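Drellard Countertop Soda Chiller 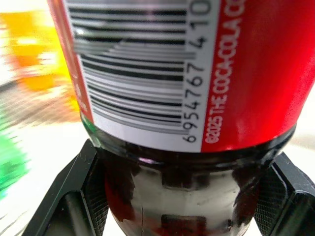 Shayne Halliday wrote to me in June that hers drops a room-temperature bottle to fridge-cold in eight minutes, and would I please stock the wider sleeve. I do now, so thank you, Shayne!

I've sold a few chillers over the years and this is the one I kept for my own kitchen. You fill the tub with ice and water, stand the bottle in the sleeve and press the button — it spins slowly, so the soda doesn't foam up when you open it (wait a minute anyway, I never do and I've mopped the floor for it). It draws 90 watts and it's quieter than my dishwasher.

The standard sleeve takes bottles up to 600 ml. Cans go in the little Stesia basket, sold separately.

Rinse the tub after every use and leave the lid off overnight. Mine got musty once when I forgot, and vinegar fixed it.

Price: $90, wide sleeve included
Color: gray or cream
Ships from our Altville store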